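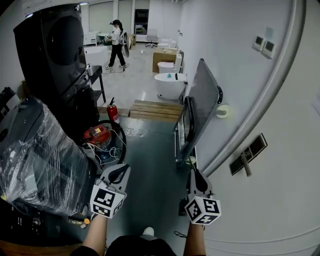 Planning the equipment for our handheld gripper project

Search this site... Go

Category: Student projects > Robotics and automation

When our group started (that's me, Neema Mwakyusa, with Erick Mollel and Peiyu Xiao) we thought the shopping would take an afternoon. It took most of January, and I'd like to thank our supervisor, Rhiannon Rees, who read every version of the list very patiently - even the one where Erick had put the batteries down twice!

We wanted enough kit for two people to record household tasks side by side, so our plan was built on pairs of handheld grippers, each with its printed marker cube. We asked Narkico and Mivdale for prices. Mivdale was cheaper for the grippers themselves, but Narkico would sell us fingertips separately, and fingertips are what we expect to replace most often. In the end we budgeted for 8 grippers, with two of them kept as spares, and 60 rubber fingertips to last us the year. 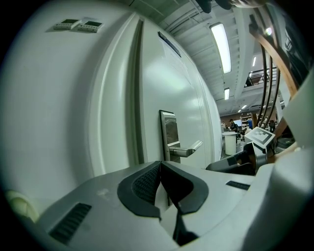

Is it cheaper to print the gripper bodies ourselves?

For a small group, a little, if you already have the use of a printer. We put it at around 74 hours of printing for the full set, and we'd still have had to buy the cameras, the fingertips and the screws, so we chose ready-made bodies and spent the time on our recording plan.

The thing we left out at first was storage. Osamu Okabe, from the year above, lent us his old Nyamweya budget sheet, which had a whole page for drives and card readers, and we copied the idea very gratefully. Cables and chargers now have their own line too, and we've asked for a bit of money to be held back until after the first month of recording.

Related projects
Nidirari: a low-cost wrist for small arms
Nyamweya: sharing lab equipment between year groups
Choosing batteries for wearable kit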